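Stalel Stone Sealer, One Year On

Reviewed by Mirta Gaete

I put off sealing my kitchen counters for most of the time I've owned them. The installer handed me a care sheet, I put it in a drawer, and that was the end of it until a ring from a juice glass stayed on the stone by the stove. Last May I bought a bottle of Stalel and did the whole kitchen. I have since used a second bottle, and I tried one competing product on the bathroom vanity, so this covers both.

What you get

A spray bottle of clear sealer, two cloths and a folded instruction sheet. The cloths are thin and one of them shed lint on the first use. I switched to old cotton T-shirts and had no more trouble. The trigger on the bottle gives an even mist and has not clogged. The cap on the refill is the weak part. Mine leaked under the sink when the bottle tipped over, and I now keep it in a plastic bag.

How it goes on

The sheet says to clean the stone with plain dish soap, rinse, and let it dry overnight. I started at 7 on a Friday evening with the cleaning and did the sealing the next morning. You spray a section, spread it, wait 14 minutes and buff off whatever is left. Do not let it sit longer. I answered the door during one section and came back to a haze that took a lot of rubbing to get off.

A second coat goes on after 90 minutes. The sheet calls it optional. I would do it on any counter where you cook. The smell is mild, something like floor polish, and it was gone by dinner.

Plan on doing small sections. I tried to do the full run next to the sink in one go and the first end was drying before I reached the other. The area around the base of the faucet is slow work, and I ended up using a cotton swab there.

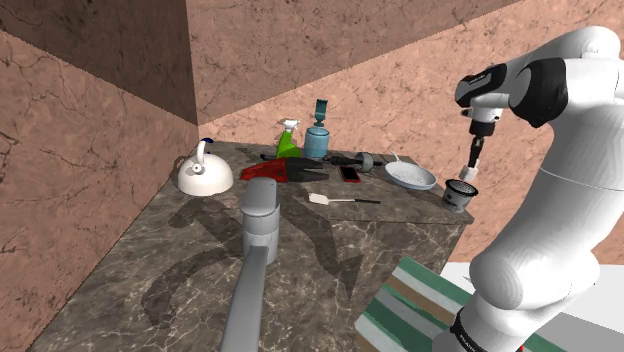 Dark stone and light stone

The main counter is dark with pale veins, and it was the easier of my two surfaces. Missed spots show as dull patches if you get your head down level with the stone and look toward a window. The color got slightly deeper after the second coat. I like it, but anyone who wants the stone to look exactly as it did before should test a corner first.

The bathroom vanity is a pale marble. I used Skukon on that one, which comes as a paste. It buffed up shinier than Stalel and took twice the effort. It also left white residue in the seam by the backsplash, and I was still picking it out with a toothpick a week later.

How it has held up

Water still beads near the sink, less than it did in the first months. Coffee wipes up with no mark if I get to it the same morning. Olive oil left overnight made a faint spot that faded over a few days. Lemon juice is a different matter. It dulled a patch the size of a coin, and the sheet does warn that sealer does not protect marble from acid. Read that line before you buy, as the front label makes it sound as if it covers everything.

I re-coated the sink area once and left the rest alone.

Who should skip it

If your counters are quartz or laminate, you don't need this. If your stone is already etched, sealer won't bring the polish back, and you'll want a refinishing powder or a professional.

Rating: 4 out of 5 for the sealer, 2 out of 5 for the cloths. I'll buy the refill again if they change the cap.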